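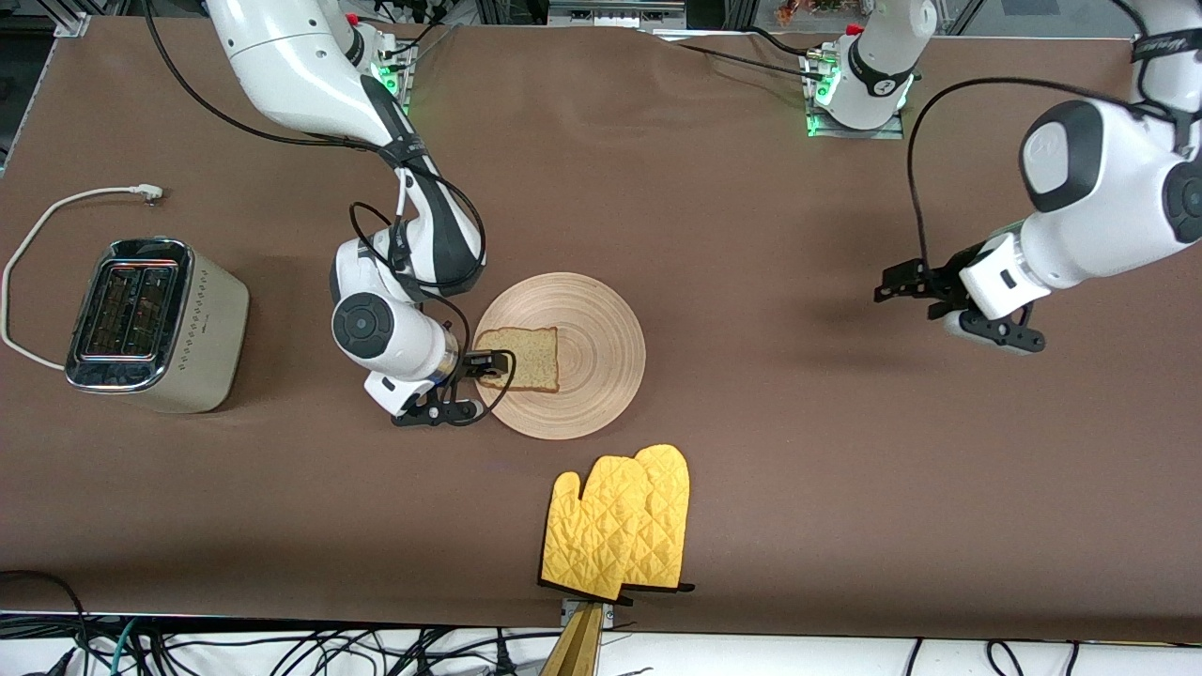
Nomholm Breakfast Diaries, release 5

Summary

The Nomholm Breakfast Diaries are a set of written household records of what was eaten and drunk at breakfast, who prepared it and how long it took. They were kept on paper by households in Nomholm and the villages to its north, then typed up and coded by Genavell. The release holds 1,864 diaries from 934 households. Each diary covers one week. Most households kept two, one in the spring wave and one in the September wave. Four households returned a single diary.

Release date: April 24, 2019
Maintained by: Genavell
Language of entries: English
Format: comma-separated text, UTF-8, one header row per file

What is in the release

households.csv has one row per household. It gives size, age bands of members, type of dwelling, the distance band to the nearest food shop and the kitchen equipment list.

diaries.csv has one row per diary. It gives the wave, the start day, the number of days filled in and the completeness flag.

meals.csv has one row per breakfast. This is the largest file and the one most people will want. A breakfast is any eating occasion the household itself wrote in the breakfast box, at whatever hour.

items.csv has one row per food or drink item within a breakfast. Items carry the original wording, a cleaned wording and a code from the Floltetti food list.

codes.csv is the lookup table for all coded columns in the other files. Please read it before writing to us about an odd value.

Files are joined on household id, diary id and meal id. Ids are stable between releases. A household withdrawn from the set keeps its id reserved, so there are gaps in the sequence, and a gap shouldn't be read as a missing row.

How the diaries were collected

Addresses were drawn from the Nomholm delivery register. A letter went out first, followed by a paper booklet with one double page for each day. The left-hand page had boxes for time, people present, and food and drink. The right-hand page was left ruled and blank for remarks. No training was given beyond a worked page at the front of the booklet, showing a weekday breakfast of porridge and tea.

The booklet asked for amounts in ordinary measures: slices, spoons, cups, bowls. Households were told not to weigh anything. Amounts are therefore kept as written, and the release contains no gram weights. Anyone who needs weights will have to supply a conversion table and should say in print which one was used.

Booklets went back by post in a prepaid envelope. Payment was a shopping voucher worth 50 kroner for each booklet returned, whether or not it was complete.

Typing and coding

Each booklet was typed twice by different typists and the two versions were compared by script. Differences in spelling were settled in favour of the paper. Differences in time of day were referred to the coding lead, and where the paper could not be read the field was left empty with reason code U.

Item wording was then matched to the Floltetti food list. Matching was automatic where the cleaned wording was identical to a list entry or a listed synonym. Everything else was coded by hand. The column match type shows which route was taken.

Some known weak spots in the coding:

Toast. The Floltetti list has separate entries for bread and toasted bread. Many households wrote only "two slices, butter, jam". Unless the word toast, toasted or toaster appears in the entry or in that day's remarks, the item is coded as bread. We think this undercounts toast to a degree we can't measure.

Spread. Butter, margarine and mixed spreads are merged in the main code. The original wording survives in the wording column, but households used "butter" very freely.

Milk. Milk poured on cereal and milk drunk from a glass are separate items. Milk in tea or coffee is a flag on the drink and has no row of its own.

Leftovers. Food cooked the evening before is coded under its own name, with the flag carried over set to yes. The flag was introduced late in the coding of the spring wave and is empty for the diaries coded before it. Empty does not mean no.

Rolls. Bought rolls warmed in the oven and rolls baked at home share a code. The homemade flag tells them apart where the household said so.

Preparation time

Households wrote a start time and a ready time. Preparation minutes are the difference between the two. Where only one time was given the field is empty. A value of zero is genuine and mostly belongs to cereal, fruit and cold bread.

Times cluster strongly on the quarter hour. Do not fit anything that assumes a smooth distribution without dealing with this first. Waiting time is included – a pan of porridge left on a low heat counts in full, and so does a slice of bread in the toaster – so the field isn't a measure of effort.

The column prepared by gives the role of the person who made the meal. Where several people each made their own, the value is S (self) and preparation minutes refer to the whole period from first start to last ready. 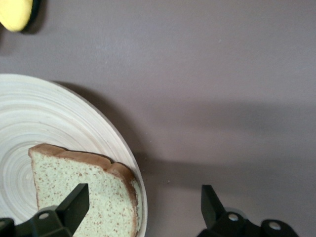 Khondokar wrote, after working through release 4, that the S rows should be dropped from any comparison of preparation time, as the overlap between people makes a breakfast of five separate bowls of cereal look longer to prepare than a cooked one. The note went on to suggest a second column holding the longest single preparation in the meal. We agree with the first point and now recommend it. The second can't be done from the booklets, which had one pair of time boxes per day.

Missing data

Three kinds of gap are kept apart. Code N means the household wrote that no breakfast was eaten. Code B means the box was blank. Code U means something was written and could not be read. In earlier releases B and U were merged, and scripts written for those releases will need a small change.

Blank boxes are more common towards the end of the week. They are also more common in single-person households and in the September wave. We have not imputed anything. The completeness flag in diaries.csv is set to full only when every day has either an entry or an N.

A blank box on the last day of a diary should not be taken as a skipped breakfast. Several booklets were clearly posted before the week was out, judging by the postmark, which is held in the unreleased file.

Weights

No survey weights are supplied. The sample leans towards larger households and towards houses with gardens. Flats near the harbour are thinly covered. Published totals for Nomholm should not be worked out by scaling up from this set.

Privacy

Names, addresses and dates of birth were never typed. Remarks were read in full by two people, and any mention of a named person, workplace, school or medical condition was replaced by a bracketed word such as [name] or [illness]. Calendar days have been turned into day numbers within the diary. Households with very unusual combinations of size and age band have had the age bands widened, and the column band widened marks them.

Requests for withdrawal are handled at the next release. Users are asked to delete old releases when a new one comes out and to refrain from any attempt to match households to outside records.

Suitable uses

The set has been used for work on meal timing, shared and solitary eating, and the wording people use for everyday food. The items file is a reasonable test bed for matching short, messy food descriptions to a fixed list. Hand-coded rows should be used for this; the automatic ones are trivial.

Unsuitable uses

Nutrient intake. Amounts are too coarse and cooking fat is hardly ever mentioned.

Price or brand studies. Brand names were written by a minority of households and have been kept only in the original wording.

Change over time beyond the two waves. The waves differ in season and in the colour and layout of the booklet, and the effects can't be separated.

Changes since release 4

B and U split, as described above.
Duplicate item rows removed where both typed versions had been loaded.
Ready times earlier than start times set to empty, with reason code T.
Codes for plant-based drinks moved out of the milk group.
Column mealtype renamed meal type in codes.csv to agree with the other files.

Known problems still open

The kitchen equipment list was filled in by tick box, and a blank list can't be told apart from a household with none of the items. Treat fully blank lists as missing.

Accented letters in the original wording are correct in the files but are shown wrongly by some spreadsheet programs. Import the file with the encoding set by hand.

A handful of diaries begin on the second page of the booklet. Day numbers for these run from two to seven and the diary is flagged as partial.

Licence and citation

Free for research and teaching. Commercial use needs written agreement from Genavell. Please cite as: Genavell, Nomholm Breakfast Diaries, release 5.

Corrections are welcome and should quote the meal id and the file name. Reports that quote only a row number can't be followed up, as row order changes between releases.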